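Teaching by demonstration at Ellon: your questions

Last updated 2 March 2022

Is it true anyone can teach the robot?

Anyone can hold the controls. Teaching is another matter. Our Prosico setup lets a person steer the arm remotely while it records the moves, and most people can nudge a block within a few minutes. Useful recordings take longer. Plan on 4 sessions before yours are worth keeping, and don't be surprised if we throw out the first one.

Why toy blocks? I was promised factory work.

So were we, by the brochures. Blocks are cheap, they don't break, and you can see at a glance if one is in the wrong place. Pushing a blue cube across a wooden board with a plain rod sounds like nothing, and I'd be wary of any supplier who skips it and goes straight to a video of a robot folding shirts.

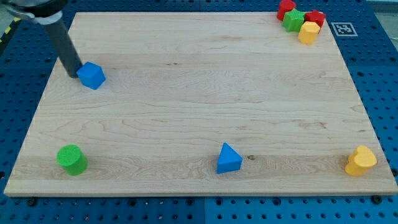

Pushing also gives you less to hide behind than grasping does. A cube turns when you catch it off center, a cylinder wants to wander, and a heart shape has its own ideas. The person at the controls corrects for all this without thinking. Whether the robot picks up the correction or just copies the path is the thing to ask about.

How many demonstrations do you need?

We have 1,447 on file. I can't tell you that's enough. When we trained on the first 400, the arm did fine with layouts it had seen and poorly with the rest – the later ones helped, but less than the vendor's charts suggested they would.

Is guiding the arm by hand better than remote control?

It feels better. You also tend to lean on the arm and shove it in ways its motors never would. We tried both in February at our Latisness site and kept remote control for pushing tasks.

Will it work with my parts?

We don't know, and you should doubt anyone who says yes over the phone. Send us 5 of them and we'll try.

Does the robot keep learning on its own afterward?

No. It does what the last training run left it able to do. If you want it to change, somebody has to sit down and record more.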